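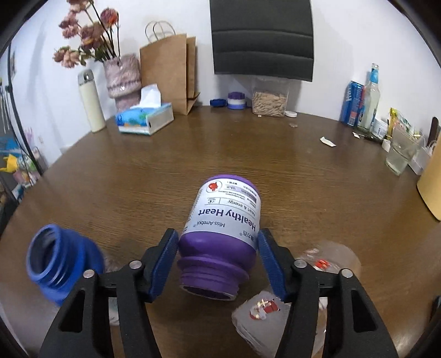

Indale Residential Listings Extract

Version 3, released 2024-06-17
Maintained by Nawal Tahiri and Valter Vilela

Summary

The extract holds 1779 residential sale listings from the town of Indale and the two districts next to it, Marar and Skidmont. Each row is one listing as it stood on the day it was closed, withdrawn or expired. Listings still open on the release date are left out. The files are meant for work on asking prices, time on market and the wording of listing remarks. They are not an appraisal product.

Files

listings.csv: one row per listing, UTF-8, comma separated, header in the first line.
price_changes.csv: one row per change in asking price, joined to listings.csv on listing_id.
remarks.txt: the free-text remarks, one listing per line, with listing_id and a tab in front.
areas.csv: area codes and names.
CHANGES: notes by version.

Fields in listings.csv

listing_id: string, stable across versions.
area: one of IND, MAR, SKD.
type: detached, attached, condo, manufactured, land.
list_date, end_date: year-month-day.
end_status: closed, withdrawn, expired.
list_price: first asking price, whole dollars.
last_price: asking price on end_date, whole dollars.
sale_price: whole dollars, present for closed listings only.
beds, baths: baths may be a half value. Blank for land.
living_area: square feet as stated by the listing office. Not measured again.
lot_area: acres. Blank for condos.
year_built: blank if the office gave none.
hoa_fee: dollars per month. Zero means the office entered zero. Blank means the field was skipped. Do not merge the two.
relist_of: listing_id of an earlier listing for the same parcel, if known.

Source and processing

Rows come from the feeds of the offices that agreed to share closed records. The feeds are pulled with Orkirell, the loader kept in the same repository. Orkirell drops agent names, phone numbers, showing instructions and lockbox notes before anything is written to disk. Street addresses are replaced by the area code. Sofia Brandão wrote the address matching step that fills relist_of. It compares parcel numbers first and falls back to the cleaned street address.

Duplicate listings, where two offices entered the same home, were merged by hand. The row with the earlier list_date was kept. If the two rows gave different living areas, the value from the kept row stands.

Coverage

Indale is well covered. Marar accounts for 417 rows and Skidmont for 200. Skidmont is thin because one large office there does not share its feed, and that office handles most of the lake lots. Any mean for Skidmont lot prices should be read with that in mind. For sale by owner homes do not appear at all, nor do auctions.

Remarks are present for every row in Indale. In the other two areas some are empty strings.

Known problems

1. living_area sometimes includes a finished basement and sometimes does not. There is no flag.
2. year_built values ending in 00 are often placeholders. Treat 1900 as unknown.
3. Condo conversions may carry the year of conversion in place of the year of construction.
4. Price changes made and reversed on the same day are missing from price_changes.csv.
5. A withdrawn listing followed by a private sale looks the same as one that never sold.
6. Version 2 counted days on market from the date the sign went up for one office. Version 3 uses list_date throughout, so the two versions should not be mixed in one series.

Checks

Run check.py from the top folder. It tests that every listing_id in the other files exists in listings.csv, that end_date is not before list_date, and that sale_price is blank unless end_status is closed. Nearly 714 rows were read by a person against the office record for version 2. Corrections from that pass are carried forward and listed in CHANGES.

Use

Research and teaching are fine. Please do not try to work back to single addresses from lot_area and year_built. Do not use the remarks to contact owners. Passing on the files requires passing on this note unchanged.

Reporting errors

Open an issue with the listing_id, the field and the value you think is right. A link to a public parcel record helps. Celeste Torres handles corrections to areas and parcel matches. Rosário Sampaio handles requests to have a listing removed, which are honored without a reason being given.

Next version

Planned for July. It will split lot_area into stated and recorded values and add a flag for new construction. The format of price_changes.csv will stay as it is.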